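Thread: Pick-and-place demos, how many before the hand stops crushing or dropping?

stimberg_ops
We are at 681 teleoperated episodes for the fruit task, two arms, multi-fingered hands. Left hand grasps, right hand stays open and out of the way. Policy trained on the first set reaches well and closes badly. Thumb arrives late. Would more data of the same kind fix it, or is the set too uniform?

kettle_drum
Too uniform. Are you resetting the plate to the same spot every time?

stimberg_ops
Within 2 cm, yes. Head view from the current batch, apple on the pink plate, left hand closed on it:
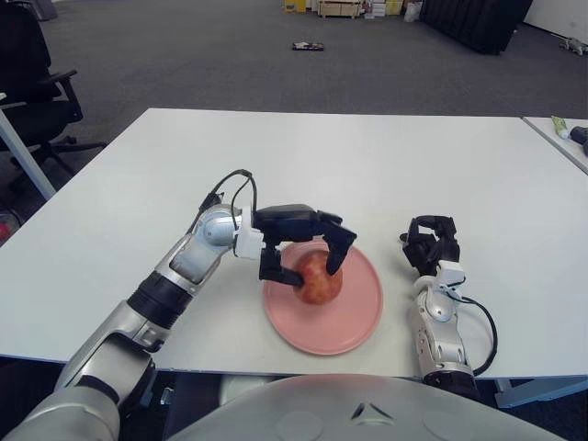
Mudassar Talpur thinks the count is a distraction and that 38 varied episodes would teach the closing phase more than another few hundred with fixed placement. I disagree on the number but would start with placement too.

farooqui_lab
Disagree with both. With a fixed plate you can isolate the grasp. Move it and you get reach error mixed in with finger error, and you won't know which one you fixed. Check timestamps first. Our late thumb was a lag between the hand and arm logs.

kettle_drum
Lag would show up in replay. Replay ten episodes open loop and watch the thumb.

stimberg_ops
Replayed ten. Eight fine, two late by the same offset, both recorded after a restart of the logger.

farooqui_lab
Then drop everything recorded after a restart or realign it. Don't train on it as is.

kettle_drum
Fair. I would still vary the plate before you get to 1000.

stimberg_ops
Realigning now. Placement changes go in with the next batch.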